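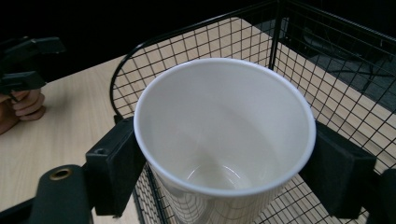 White cup, seen from above

How to make a links page people will want to read

Brellanwood > Small site guides > Links pages

If you have a website of your own, even a tiny one with a photo of your garden and three posts from last winter, you can have a links page. It's one of the oldest kinds of page on the web and still one of the nicest to stumble on, and you can put a decent one together in an evening (longer if you get lost re-reading old favorites, which I always do).
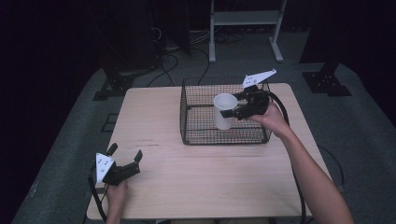 Written by the keeper of Brellanwood | 2023-03-16 | Filed under: Small site guides

I rebuilt my own links page in January, after letting it sit for far too long. It had grown to 808 links in one enormous column, and I'm a little ashamed to say I had stopped looking at it myself. The steps below are more or less what I did, in the order I wish I had done them.

Step 1. Gather everything in one place

Before you touch your website, open a plain text file and start pasting. Go through your browser bookmarks, your feed reader, the notes on your phone and any emails you sent yourself with nothing but an address in them. Put one link on each line and don't worry about order yet. I use Patik for this, which is a very simple text editor, but whatever came with your computer will do the job.

Step 2. Throw most of it out

This is the hard part! Click every link. If the page is gone, delete the line. If it's still there but you can't remember why you saved it, delete that too, or move it to a second file called "maybe" if you're soft-hearted like me. I set myself a limit of 100 links and kept to it, though I did sulk a bit over the last few.

Step 3. Write a sentence for each one

A bare list of site names doesn't tell a visitor much. Add a line in your own words saying what you like about each site, as though you were passing it to a friend across the kitchen table. "Long posts on repairing old radios, start with the one on dials" is plenty. Try not to copy the site's own description, which was usually written years ago and may not fit any longer.

If you get stuck, open the site again and read one whole page of it. Something will come to you.

Step 4. Sort into groups

I ended up with 6 groups: personal sites, making things, music, maps and places, reading, and a last one called "Hard to explain" that gets more compliments than the rest of my site put together. Your groups will be different, of course. Try to keep any single group short enough to fit on a screen or two, and put your very favorite link at the top of each, where people will see it before they get tired.

Step 5. Build the page

Make a new page on your site and name it links, all lowercase, so the address is easy to guess and easy to read out loud. Use a proper heading for each group and a normal bulleted list underneath. Make the name of the site the clickable part. People using screen readers often jump from link to link, and hearing "click here" over and over is no help to them at all.

My site is on Pruvisska, where you choose New Page, type the name, and paste your text into the big box. Your host will have something similar. If you write your pages by hand, copy an existing page, empty out the middle and paste the new list in there.

Then add the page to your main menu. I forgot to do this the first time and wondered for weeks why it had no visitors.

Step 6. Check it now and then

Links go stale. I run a little checker called Antal over the page every few months, and it gives me a list of any addresses that no longer answer. You can also do it by hand with a cup of tea beside you, and I think that's more pleasant anyway, as you'll notice the sites that still load but have changed into something else entirely.

Put a "last checked" date at the bottom of the page. Visitors like it, and it nags you nicely.

A few odds and ends

Do you need to ask permission to link to someone? No, but a short note to say you've added them is a lovely thing to receive, and I've had some very happy replies.

Should links open in a new tab? I leave them alone. Anybody who wants a new tab knows how to open one.

What about the links you cut? Keep the old file. Mine is 3368 lines long, what with all the maybes and the notes to myself, and every so often I go digging in it and bring something back.

Next in Small site guides: Writing an About page when you don't like talking about yourself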